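2024-08-22

I rewrote our bench rules this week. The old version had grown to three pages and people had stopped reading it, including me. The new one fits on one side of paper and is taped to the end of each table. A few readers have asked what we do about rules for two-arm table setups, so I'm putting most of it here, with the parts I'm still unsure of.

Some background first. Our tables have two arms each, and they work on household objects, mostly putting things into baskets, taking them out again, and moving them from one side to the other. The arms are small enough that people get relaxed around them. They can still pinch a finger badly, and they can throw a glass jar onto the floor without slowing down.

## Before power on

Check that both arms are parked and that the cables have enough slack for the full reach. We used to check slack with the arm parked, and it told us very little. Now you move the arm by hand to the far corner and look at the cable there. One of the Gruvley tables lost a connector in June because the loop was fine at rest and 3 cm short at the end of travel.

Know where the stop button is and put your hand on it once. I mean physically touch it. At Dillska they make every new person do this at every table, even when the tables are identical, and I've copied that.

## Objects

- Everything on the table is on the object list for that task, or it comes off.
- Glass is allowed if it's on the list. Check it for chips at the start of the shift.
- Every glass object has a spare in the cupboard.
- Number labels face the operator at the start of a run.
- Baskets go back to their taped corners between runs, even if the last run failed.
- No drinks. A closed bottle is a drink.

The label rule gets the most complaints. It takes a few seconds each time, and over a shift of 70 runs that adds up. I kept it. When two objects of the same kind are on the table, the label is how you tell which one the task means, and I've thrown out a full afternoon of runs over a mix-up between two of them.

## Speed

We cap the arms at 115 mm per second while anyone is within reach of the table. The Finico people run faster than that and have good reasons for it, but their tables have screens around them and ours don't. If you don't have screens, pick a low number and write it on the sheet. Don't leave it to whoever is on shift.
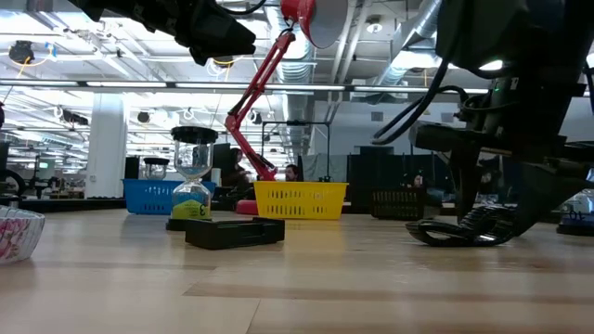
The other thing I'd settle early is who may change the layout. On our floor it's one person per shift, and the name goes on the sheet. If a lamp needs to move or a basket gets swapped for a different color, that person does it and logs the time. Before this rule, small changes crept in all day and we only found them when we compared the recordings later.

## Still open

I don't have a good rule for desks near the tables. Vasilakis wants a painted line on the floor. I've worked in places with painted lines, and after a month people put their chairs on them. For now the sheet says to tell anyone sitting nearby before the first run, and that's it.

I also haven't decided how often to inspect gripper fingers. Currently we look at them every 3 days and replace them when the ribs are worn. If you have a wear limit you trust, send it to me and I'll try it on one table first.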